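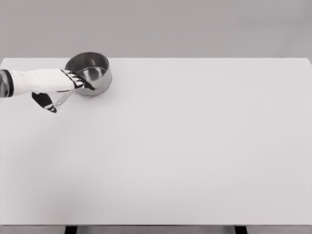
The Brerik is a satellite messenger for people who go places where the phone gives up, and I have now carried one for a full season of hunting and sea kayaking without needing to be rescued. The company sells it as "the only thing you can't leave behind." I would put a stainless steel saucepan like the one at the top of this page ahead of it, having once spent two nights on a beach with a working radio and no way to boil water. But I'm reviewing the messenger, so let's be fair to it.

It's an orange brick with a stub antenna, one big button under a flip cover, and three small buttons you will press by mistake. Mine cost $331, and then there's the plan at $23 a month, which you can pause. Pausing takes a phone call. I made mine in November and was on hold long enough to clean a shotgun.

Messages went out reliably from open water and from ridgelines. Under spruce it sulked. My slowest one was a note to my wife saying we'd be late for dinner, and she received it during dinner. I sent 272 messages over the season (the app keeps a tally, presumably so you can feel bad) and three of them never arrived. One of those was a joke, so call it two.

The SOS cover is stiff, even with cold hands out of wet gloves. Dénes Halász, who paddles with me and has opinions, thinks it's too stiff. I think he should try it after his brother-in-law has sat on the pack. There's a practice mode that runs through the whole emergency sequence without calling anybody out, and I wish every beacon had one. Use it at home. The alarm tone is convincing and our dog still doesn't like the closet where I keep the thing.

Battery life is good. On ten-minute tracking I got about 361 hours, better than the box promises, though a cold night in the tent takes a visible bite out of it. Sleep with it in your bag. The charging port has a rubber plug on a tether thinner than dental floss — mine lasted until the second trip, and a replacement is $6 plus shipping.

The belt clip is terrible. Akinyi Temba lent me the one from her old Mulcahy and it fits with a little filing.

Would I buy it again? Yes, grumbling. The Hiro is lighter and has a nicer screen, but its SOS button sits right beside the power button, and I know myself.

Four stars. The fifth is with the rubber plug, somewhere off the north end of Bredness.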